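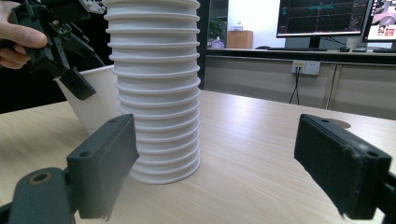
El fallo del 17 de abril quedó registrado como "pérdida de agarre", pero esa etiqueta describe el síntoma. Llevo desde febrero con la tarea de desapilar y entregar vasos de papel entre dos pinzas, y el error se repetía con la misma forma: la pinza receptora cerraba, el control daba contacto por bueno y el vaso giraba sobre su eje hasta soltarse.

Revisé primero el software. Pruvby, nuestro módulo de registro, guarda apertura y corriente a 1000 Hz. En las 19 entregas fallidas la corriente subía con normalidad, se mantenía durante unas décimas y caía hasta 530 mA por debajo de la consigna. El umbral de contacto de Stavari no distingue entre un vaso sujeto y un vaso que resbala despacio, así que la secuencia seguía adelante.

Después miré la mecánica. Las almohadillas tienen el borde deshilachado, con fibras colgando por debajo, y no las habíamos anotado en ninguna revisión.

El segundo problema es geométrico. Un vaso cónico ofrece una pared inclinada, y la fuerza de cierre tiene una componente que lo empuja a lo largo del eje. En la entrega, la pinza que ofrece lo sujeta cerca de la base, boca abajo e inclinado, y a la receptora le queda la parte ancha, que es la que más cede. Si las dos cierran a la vez, el papel se ovaliza y el contacto medido es falso.

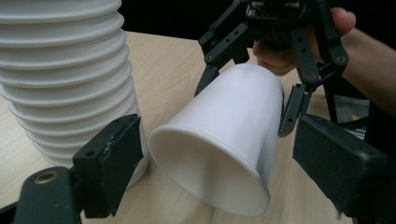

Thandeka Fourie propuso retrasar la apertura de la primera pinza hasta que la segunda mantuviera corriente estable durante 3 ciclos de control. Lo probé y no basta: tres ciclos son muy poco para un deslizamiento lento. Además, con el vaso ladeado y la abertura hacia abajo, una de las mordazas apoya antes que la otra y el pico inicial engaña al filtro. He ampliado la ventana y he añadido una comprobación de la derivada.

Pendiente: cambiar las almohadillas, repetir la serie con la ventana nueva y separar en el registro "resbala" de "no agarra".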